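Gullix opens block exchange on Market Street in Flendberg

The toy and hobby store Gullix has opened a block exchange in the room behind its shop in Flendberg. Since Monday, families can bring building blocks which they do not use anymore and take other blocks home for the same number. The exchange is free, but every visitor must first register at the front counter.

In the first two days the store received 154 blocks. The goal is to have 2000 in circulation before the summer holiday. According to the store, most people bring small pieces, and the long bars are what everybody is asking for. A child who builds a bridge or a roof needs long pieces, and in the usual sets there are never enough of them.

The blocks are kept in open bins, so visitors can look inside without asking for help. Gullix did not buy new furniture for the exchange. The bins are metal and have been used before, and their bottoms carry many scratches. The store decided not to repaint them.
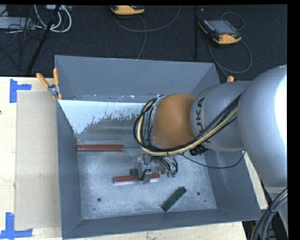
Two reddish-brown bars and two dark green blocks in one of the metal bins.

Colors may be mixed in the same bin. At first the plan was to separate them, but the store found this takes too much time — and children mix them again in a few minutes. Sorting is now done only by condition. A block with a deep crack or a sharp corner is put aside, and the owner can take it back or leave it for repair. Repairs are made by the Ramanauskas workshop, which is located in the same building on the upper floor.

One visitor can exchange up to 16 blocks each time. Sets with missing parts are accepted. Blocks with batteries, magnets or glued pictures are not accepted for now. Gullix asks people to clean the blocks at home with a damp cloth and to let them dry well before they bring them.

The exchange is open every afternoon from 2 until the store closes. A similar corner is planned for the Gullix store in Uledora, but the opening there depends on how much space will be free after the renovation in May.

Comments (3)

brickbag: Good idea. We have a whole box of green ones and nobody at home wants green.

Flendberg_mom: Can I bring more than 16 if I don't take any back? We are moving and I would like to give all of them.

oldtimer: The bin has holes in the bottom, I hope the small pieces don't fall through :)

We use cookies to remember your settings. Accept / Manage choices

Contact the newsroom | © Flendberg Local News | Back to top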